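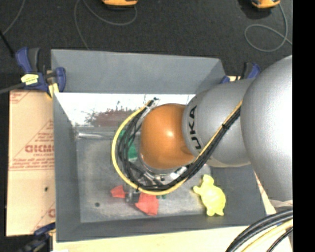
## 11/02/2022

Best session yet on the KUKA! Titilayo let me have the controls for the whole afternoon and I did 11 demos in a row before my wrist gave up. I've read so much about teaching by remote control, and none of it prepared me for how much you *feel* like you're in the bin yourself, poking around between the toys.

The yellow turtle is my favorite thing to pick. Come at it over the shell and it's easy, but the flippers want a different angle every time, so I've started turning the wrist early, way up high, and coming down slow. Musa says my demos look "polite." I'll take it.

Things to remember:

- Pause before closing the gripper. I rush this when I'm excited.
- Keep an eye on the cable loop when I twist far left — Ese yelled at me twice.
- Bad tries get saved too, just tagged. Don't delete them!

Total is at 942 now, counting everybody's. Oluwatosin wants to start training on it tonight and I'm dying to see what it picked up from me. Will it be polite too?

Ibrahim thinks we can try guiding the arm by hand in April, actually grabbing it and pushing it along. I already asked to go first.

Wrist is sore. Ice, then bed. Bring the softer glove tomorrow.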